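July, bench notes, glass table cell

09:40. Picked up where we left it. The bowl task on the Kelitz arms stopped again at step 200, same as in the last set. The controller reports a position error on the right wrist, holds for a moment, then drops torque on the fingers but leaves the arm stiff. With liquid in the bowl that is the worst order to do things in. Logged as fault 11 until we have a proper name for it.

What I had before the stop: right hand under the bowl, left hand flat at the edge of the glass and told to stay there. Wrist current normal, finger current normal. The glare off the glass was strong, so I suspected the vision side first and spent most of an hour on that. Ran the detector alone with the arms parked and it found the bowl every time. Not vision, then, or not only vision.
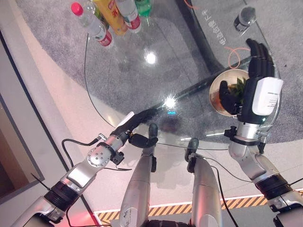
Elvira Ccori wrote in the margin that I should stop blaming the lights and look at the cable on the right forearm. She had the same error on the Wike unit in spring and chased it for a week. In her case the encoder line was fine with the arm low and lost counts once the wrist rolled past a certain angle. She also wants the bowl run dry until this is closed, and I agree. From here on no tea in the bowl.

10:55. Did it her way. Rolled the wrist by hand with power off and the encoder readout live. Clean up to the last part of the travel, then a jump. Repeated it and got the jump in the same spot. Reading should have been 2443 and came back as 1377. Rolled back and it recovered. That explains why a restart always seems to "fix" it: homing is done with the wrist low.

Checked the gripper end too, fingers and the short cable under the housing. Wiggled the cable at both ends with the readout up and saw no change, so I am leaving the gripper alone for now.

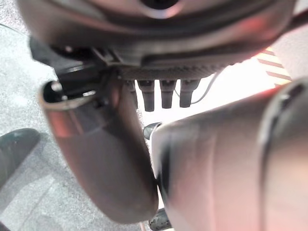

Gripper from underneath, cable at right of the pegs.

11:30. Pulled the forearm connector. One pin sits lower than its neighbors. Could be from the last time the arm was off, could have come that way from Garero, no way to tell now. Reseated it and put a strain clip on the line. Hand test again, full roll both directions, no jump.

Separate problem, and the one I care about more: the response to the fault. Opening the fingers on an encoder error is wrong for anything held above glass. Angharad Beddoe says the default came over from the Cakatville bin-picking setup, where letting go was the safe choice. For us it should hold grip, stop the arm, and wait for a person. I changed it in the local config only. Do not copy that config to the other cell until she has read it – it also turns off the auto retry.

13:15. Put the bowl down at the right side of the table and left the rest of the layout as it was. Arms back low before power up. Anyone restarting this: stay behind the floor tape until homing is done, and keep one hand on the stop. 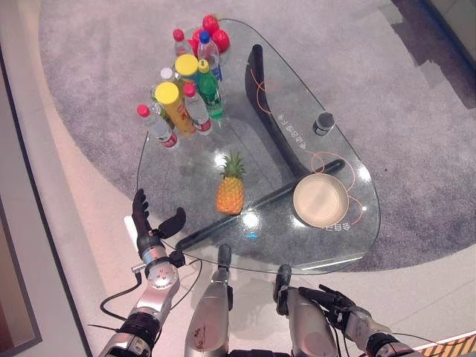 Layout with bowl on the glass, hands clear.

Still open:
Order a new forearm cable. The reseated pin is a patch.
Full set of bowl runs, dry, with the new fault response.
Force the encoder error on purpose with the bowl held low over foam and see if the fingers stay shut.
Ask Adesuwa Effiong whether the left arm has the same connector. If it does, check it before anyone runs two-handed tasks.

Dry runs start after the cable comes in.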